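Packing, Storing and Moving with Totes: Your Questions Answered

Welcome! We get a lot of the same questions at the Primberg counter, and Magdolna Juhász finally persuaded me to put the answers in one spot. If yours isn't covered, come by or send us a note, and we'll add it when we can (please be patient with us in August, when everybody seems to move at once).

What size tote should I start with?

Most families do well with a middle size, the kind you can carry up a flight of stairs without stopping to catch your breath. Our most popular one holds 52 liters. We also carry an 89-liter tote, and I love it for comforters, pillows and winter coats, but please don't fill it with books! I did that once with my cookbooks and had to unpack half of them in the hallway before I could budge it.

Are plastic totes better than cardboard boxes?

It depends on where they're going. For one trip across town, cardboard is cheap and does the job. For a basement, a garage or anything you'll be in and out of all year, I'd go with plastic, and I'd keep a few cardboard boxes around for the odd shapes like lampshades.

How do I pack a tote so it doesn't bulge?

Heavy things go in first, flat on the bottom, and then you build up with lighter ones. Tuck socks or dish towels into the gaps. Stop a little below the rim, even if there's just one more sweater you'd like to squeeze in (there always is), and try the lid before you carry it anywhere.

How high can I stack them?

Full ones, we say no more than 5, with the heaviest at the bottom and the whole stack against a wall. If you have small children in the house, make it lower than that.

Can I pack on my dining table, or will it get scratched?

A table is a wonderful place to pack, and much kinder to your back than the floor. Do lift the tote to turn it, though, and wipe the underside first, as a bit of grit will mark a varnished top. An old bedsheet underneath is plenty of protection if you're fond of the finish. When the tote is full, get a second pair of hands to bring it down.

A deep blue tote with a thick rim that sticks out past the walls, like the one on the wooden table in the photo, gives you something to get your fingers under when you lift. Set it lengthwise and you can reach the whole inside from one side of the table.

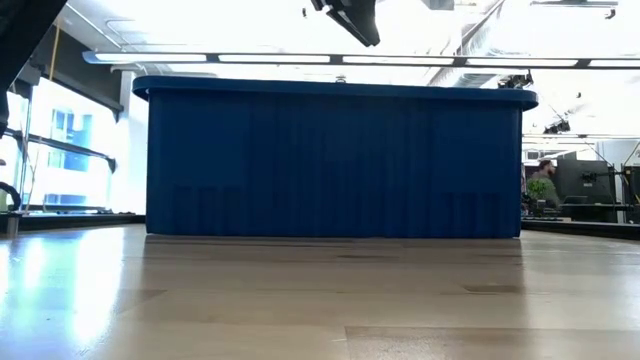
Leonor Vieira wrote to us that she disagrees about packing at table height for the deep ones, and she makes a good case: with her shoulders, she would sooner sit on a low stool with the tote on a rug, and she fills it only halfway before somebody else moves it. If reaching over a high rim bothers you, do try it her way.

How do I label them?

Put the label on a short end and again on a long side, so you can read it whichever way the tote gets shelved. On ribbed walls, tape tends to lift at the corners, so I tie on a card instead, or stick the label to the flat part of the rim.

How should I clean one before putting it away?

Warm water, a drop of dish soap and a soft brush for the grooves. Let it dry completely with the lid off, overnight if you can.

Do you take totes back?

Yes, within 7 days, clean and with the lid, at either the Primberg or the Arrieta shop.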